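Contra a cozinha bege

Publicado em 9 de novembro de 2024

Passei boa parte de janeiro à procura de uma panela vermelha. A antiga tinha perdido o esmalte no fundo e eu queria outra igual, ou parecida. Nas três lojas do centro encontrei panelas em areia, aveia, pedra, cinza-claro e um verde tão lavado que só se reconhecia pela etiqueta. Vermelha, nenhuma. A vendedora da Tamura disse que podia encomendar, com prazo de 17 dias, e perguntou se eu tinha a certeza da cor.

A pergunta ficou comigo. Ninguém me perguntaria isso se eu tivesse pedido bege.

O catálogo da Nerdale, que continua a chegar pelo correio, anuncia 561 artigos de cozinha. Folheei-o inteiro numa tarde de chuva. Há uma página de cores vivas, perto do fim, entre os panos de prato e os artigos para crianças. A arrumação diz bastante: a cor forte passou a ser tratada como coisa de criança ou de época festiva, que se usa um mês e se guarda.

Percebo os argumentos do outro lado. Uma cozinha clara parece maior. Quem vive em casa arrendada compra o que há de servir na casa seguinte, e um tom neutro combina com quase qualquer bancada. Quem vende a casa ouve do agente imobiliário que tire tudo o que tenha personalidade. São razões práticas e não as desprezo. O meu problema começa quando a casa inteira é mobilada para um comprador que talvez nunca apareça, e quem lá mora todos os dias fica com o que sobra.

A cozinha é um lugar de trabalho. Corta-se, ferve-se, entorna-se, limpa-se. Num lugar de trabalho convém que as coisas se distingam umas das outras. Quando estou com as mãos molhadas e o arroz a pegar, quero achar a tampa sem pensar. A minha mãe tinha o açúcar na lata azul, a farinha na amarela e o café na vermelha, e qualquer pessoa da família, mesmo quem só vinha no verão, sabia onde estava cada coisa. Hoje vejo prateleiras com frascos todos iguais e etiquetas em letra fina. São bonitas na fotografia. Já pus sal num bolo numa cozinha dessas.

Há também a questão do brilho. O gosto atual manda que tudo seja fosco, e o fosco tem fama de discreto. Na minha experiência, é mais difícil de manter. Fica com a marca dos dedos, com o risco da colher, com aquela mancha de gordura que se esfrega e apenas muda de sítio. Uma superfície lustrosa passa-se com um pano e volta ao que era. Também reage à luz: muda de manhã para a tarde, e uma peça vermelha e brilhante chega a ter três ou quatro vermelhos ao mesmo tempo, do quase castanho ao escarlate, com manchas brancas onde a claridade bate.

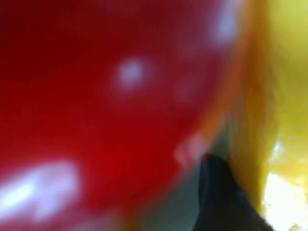
Um objeto bege, às quatro da tarde de um dia de inverno, desaparece na parede. Para algumas pessoas é essa a intenção, e dizem que descansa a vista. A mim cansa. Passo cerca de duas horas por dia na cozinha e prefiro passá-las junto de alguma coisa para onde apeteça olhar.

Não defendo que se pinte tudo de vermelho. Vivi uns anos em Jeturham, numa casa com azulejos cor de laranja até ao teto, e sei o que é excesso. Bastam 2 ou 3 peças de cor franca, escolhidas entre as que se usam mesmo — a panela de todos os dias, a chaleira, a taça da fruta. O resto pode ser da cor que calhar.

Resta o preço, que também pesa. A panela vermelha da Nalell custa mais do que a cinzenta do mesmo tamanho, com o mesmo fundo e a mesma garantia. Explicaram-me na loja que se vendem poucas e que por isso se fabricam poucas. É um círculo conhecido: a loja não expõe porque ninguém compra, e o cliente não compra o que nunca vê exposto. Bastava que pusessem uma na montra durante uma estação para se ficar a saber se a procura é assim tão pequena.

Acabei por encomendar a minha na Tamura. Quando a fui buscar, a vendedora abriu a caixa em cima do balcão para confirmar que não vinha lascada. Uma senhora que esperava na fila perguntou onde estavam as outras daquela cor. Não havia outras. Levou a de cor de areia.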